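To: Groen list
Subject: Re: Felted wool for chair seats – how much shrinkage?

Hello all,

On a morning in March, Govley wrote:

> I have knitted a square for a chair seat in the Rondness wool and I want
> to felt it in the machine. My last one came out like a plank, and too
> small for the chair. Do you felt at 40 or at 60 degrees? And must I knit
> it bigger in both directions, or only in the length?
> Also I cannot get the soap out afterwards.

I have made six seats with this wool now, so I can answer for that one. For other wools I would be careful, they all behave differently.

First, the size. Knitting shrinks more in the height than in the width. My test piece lost a quarter of its height but only a sixth of its width. So yes, make it bigger in both directions, but not by the same amount. For my kitchen chairs I cast on 100 stitches on 8 mm needles and knitted 183 rows, and after felting I still had enough to fold under the seat on all four sides. Please do not copy these numbers without a test square. I did that once with somebody else's numbers and the result is now a mat for the cat.

Temperature

I felt at 40 degrees, two times, and I look at the piece in between. With 60 degrees it goes quickly and you cannot go back. I think this is what happened with your plank. Put the knitting in a cotton bag, because the loose fibres go everywhere, and add two old tennis balls. No towels, they leave fluff in the wool and you will be picking it out for a week.

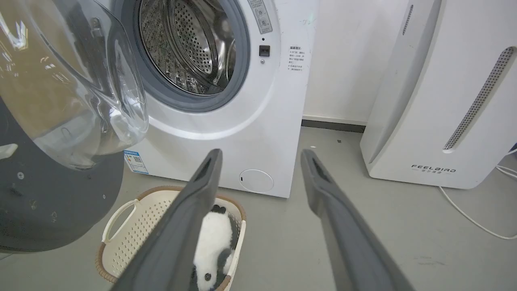
Soap and rinsing

Use very little soap, one small spoon of the liquid kind. I believe you use too much, many people do. If it is still in the wool, rinse by hand in lukewarm water with a spoon of vinegar, press the water out and repeat until the water stays clear. Do not wring it, otherwise you get folds that do not leave. I also prefer a slow spin at the end. At a fast spin the piece is pressed against the drum and it dries with a crease in the middle, exactly where you will sit.

After felting I take out the bag at once and pull the piece into shape while it is wet. You can pull quite hard, more than you would dare with a jumper. I pin it on a board with a paper pattern of the seat underneath – the pattern must be covered with plastic or the ink comes into the wool.

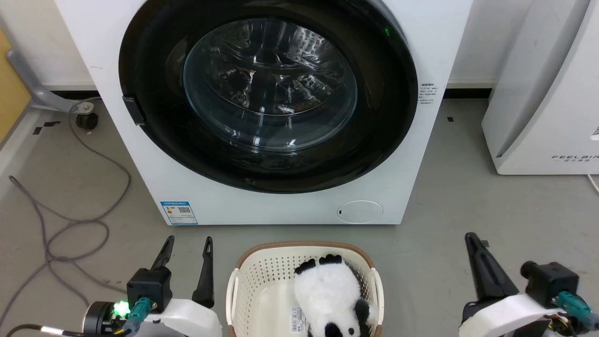

Then it needs two or three days to dry, and it must lie flat the whole time. Near a radiator the edges dry first and curl up.

About the dark blue: it gives off a lot of colour. I would not felt it together with the cream, even in separate bags.

One question from my side. Ziturham had the thick brown Rondness on cones last autumn, and I need 233 grams more to finish the bench in our hall. Does someone know if they still have it, or has a part of a cone left over? The dye lot is not important, it will be on the back side.

Good luck with the seat, and write how it went.

Kind greetings,
Lotte Maes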